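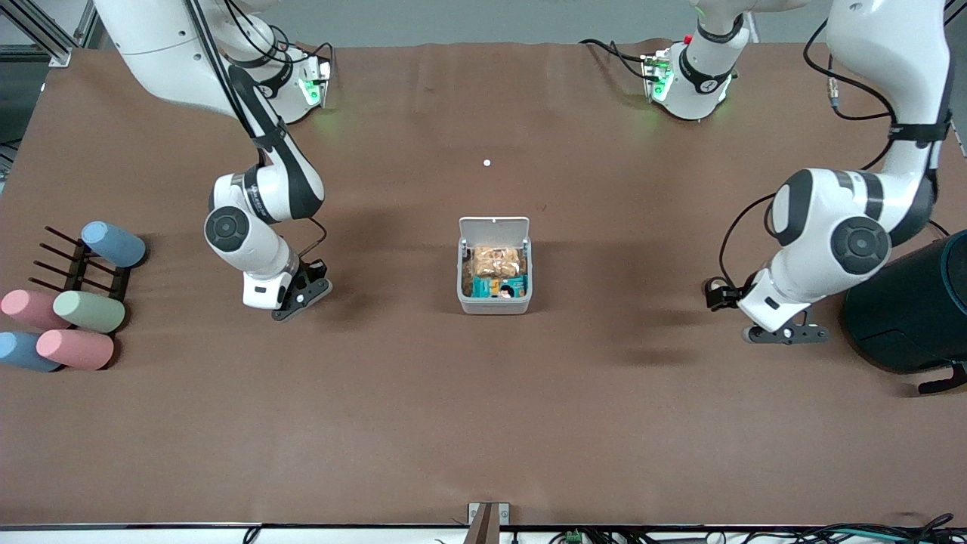 四、第一次铺垫与养护桌面

新垫子从纸筒里抽出来，总会倔强地卷着边，请别着急，更别拿熨斗去烫它。Brandel 桌垫的脾气其实很好，给它一个晚上，它自己就慢慢躺平了。下面的步骤我们写得啰嗦了一点，头一回用的朋友可以从头读，老朋友直接跳到第5步就行。

1. 先把桌面擦干净。用拧得很干的棉布，顺着一个方向擦，桌角和靠墙那一条缝也带上，碎屑最爱躲在那里。擦完等桌面干透。

2. 把垫子反着卷一遍，也就是朝原来卷曲的相反方向，松松地卷起来，用棉绳系住，放两个小时。棉绳不要勒得太紧，否则会留下一道浅浅的印子，要过好些日子才消得掉。

3. 解开棉绳，正面朝上铺好。正面摸起来略微涩一点，背面滑一点，光线不好的时候，用手指比用眼睛可靠。四个角各压一本厚书，过夜。

注意：冬天屋里冷，垫子会偏硬，一月里收到货的朋友，请先让它在暖和的房间里待上半天再动手。

4. 第二天早上把书拿开，从中间往四边用手掌推一推，把底下的空气赶出去。如果某个角还是翘着，再压一晚，不必用胶带。胶带的残胶很难清理，我们收到过的求助信里，有一大半都跟它有关。

5. 上养护蜡。取黄豆大小的一点，抹在软布上，打着小圈推开。宁可少，不可多。您会觉得这么一点哪里够呢，请相信它，蜡遇到手的温度会走得很远。

小心：养护蜡请放在孩子和宠物够不到的地方。沾了蜡的布用完要摊开晾干，千万不要揉成一团塞进抽屉或垃圾桶。

6. 静置23分钟，再用一块干净的布轻轻抛光。为什么偏偏是23分钟？说来是当年编手册的同事 Shu-fen Man 一次次试出来的，她觉得二十分钟还有点黏，半个小时又推不动了，于是就这么写了下来，一直沿用到现在。

7. 裁切（可以不做）。如果您的桌子比垫子小，请用钢尺和新刀片，分几刀慢慢划，第一刀只求划出一条直线。请在裁切板上操作，别图省事直接在桌上裁。裁下来的边料可以留着垫花盆，或者剪几个杯垫，很实用的。

日常照料

茶水洒了，先吸后擦，用纸巾按上去，等它把水喝饱了再拿走。墨水要快一些处理，中性洗碗液兑温水，轻轻点按，别来回搓。酒精、香蕉水一类的东西请一概不用。热锅和刚烧开的水壶底下，务必另放隔热垫。

养护蜡每年上2次就够了，春秋各一回最好。Wostov 系列表面另有涂层，不需要上蜡，只用湿布擦就好，请先看看垫子背面的标签再动手。

收纳时请卷着放，正面朝外，不要对折。折痕一旦压出来，我们也没有什么好办法，只能陪您一起心疼。

需要补购养护蜡或换角的配件，请参阅手册第146页的零件表。

读者留言（5）

青灯：压了一晚果然平了，就是书压少了，左上角又补了一晚。

老周在阳台：请问夏天太阳直晒要紧吗？我的桌子正对着西窗。
 回复（编辑部）：会慢慢褪色，下午拉一层纱帘就好，隔几个月把垫子调个头，颜色也匀一些。

米粒儿：蜡抹多了怎么办……现在摸着油乎乎的。
 回复（编辑部）：别慌，拿干布多擦几遍，晾一天再擦一遍，一般就好了。

Cuypers 老用户：边料剪杯垫这个主意不错，剪了四个，家里人都来要。

分享 146 · 收藏 23

联系我们：Trurkevport 客服信箱 | © Brandel 版权所有，转载请注明出处 | 返回顶部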